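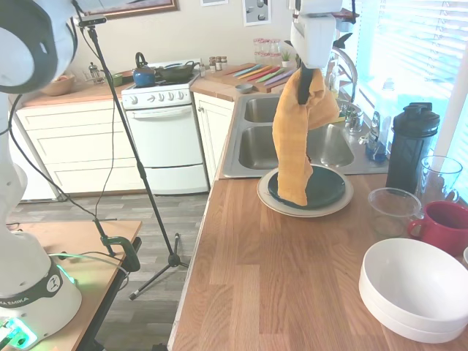
Water will be shut off across the eastern side of Dedel on Saturday while contractors replace a length of main under Swai Road. The work affects 249 homes and a handful of shops between the railway bridge and the primary school. Tenero Water, which supplies the town, says taps should run dry from 8am and come back on by 2pm, a break of six hours. Households are being asked to draw what they need on Friday night and to leave the washing-up until supply returns. Anyone with a double sink, like the stainless steel one in the photo, can fill one side for rinsing and keep the other clear.

The pipe being replaced is cast iron and 52 years old. It has burst four times since last spring, most recently in May, when water came up through the pavement outside the chemist and the road was closed until the evening. Tenero had planned to repair it in sections but decided after the May burst to renew the whole run from the bridge to the junction with Drendier Street.

Halima Kioko, who is managing the job for Tenero, said the new pipe was already in the ground alongside the old one and only the connections were left to make.

"We can't do that part with the water on," she said. "If we hit a problem at the bridge end it may go on later, and we'll text people if so. At the moment I don't expect it."

Letters went out last week. Residents who have registered a mobile number will also get a text on Friday afternoon and another when supply is back. The company said 197 of the homes had registered so far -- the rest can do so through the website or by ringing the number on their bill.

Bottled water will be handed out from the car park behind the library from 7.30am. Deliveries are being made to people on the priority list, which covers those who are ill, have a baby under one or cannot carry water themselves. Requests to join the list in time for the work must be made by noon on Friday.

Some residents are unhappy with the choice of day. Atieno Lukumay, who runs the hairdresser's on Swai Road, said she had moved all her morning bookings and would lose most of the day's takings.

"It's my busiest day by a long way," she said. "I asked if they could do it on a Monday, when I'm shut, and was told the crew wasn't available."

Tenero said businesses could apply for a payment for lost trade and that forms would be sent to every shop on the road. It did not say how much would be paid.

The road will stay open to cars in one direction, with temporary lights at the bridge. Buses towards the hospital will use Drendier Street and will not stop at the school. Parking is suspended on the north side from 6am.

When the water comes back it may look cloudy or slightly brown. Tenero advises running the cold kitchen tap gently until it clears, and not using the washing machine before then. If it has not cleared by the evening, customers should ring the company's 24-hour line.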